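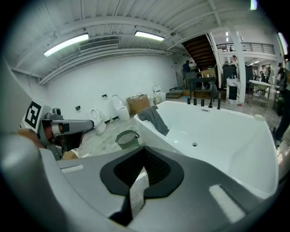

The bell tower at Merkonitz opens its inside stairs to the public for one month a year, in August, and I went up mostly to find out whether the story about the crack is true. Every guidebook repeats it. The architect was so ashamed of the lean that he walked off the top gallery, and the crack in the east wall opened the same night. I have heard a version of this about four other towers, so I did not expect much.

Tickets are 12 at the door, cash only, and the tour starts at 2. Ours left twenty minutes late. The first stop is a ground-floor room with panels on the building's history, and the panels disagree with the leaflet. The leaflet says the tower has been restored twice. The panels mention both of those campaigns and then, lower down, a "strengthening of the belfry" that sounds a lot like a third. I asked our guide and was told it did not count as a restoration. Iron straps were bolted through medieval stone. I would count it.

The climb is fine if you are used to stairs. The treads are worn on the inside edge and the rope handrail is loose for most of the second flight. Halfway up you stop at the crack itself, which is smaller than I had been led to believe and has plaster tabs glued across it to show movement. None of the tabs I saw was broken. The guide told the story of the shamed architect with some feeling, then mentioned that the building accounts show him drawing pay from Nernirville for years afterward. Our group laughed politely and kept climbing.

What I liked was the bell frame. It is oak, pegged, and the carpenters' marks are still sharp enough to read with a flashlight. One brace is numbered wrong and fitted anyway. There is no panel about any of this. The only sign up there thanks Tindall, the firm that did the latest stonework, and gives the number of blocks replaced as 2855. I'd like to know how many of those really needed replacing. On the south face the new stone is so even and so pale that the old work looks like the patch.

The view covers the river, the market roofs and, on a clear day, the chapel at Hollel. Ours was not a clear day.

Back at the bottom there is a gift shop, where the crack appears on mugs and a tea towel, drawn about three times wider than it is. I bought the thin gray booklet by the door instead. It has measured drawings, a fold-out section of the stairs and no mention of a curse. The shop had two copies left and did not seem to be in a hurry to order more.

Bags go in the lockers before the climb. The lockers take a coin and mine did not give it back.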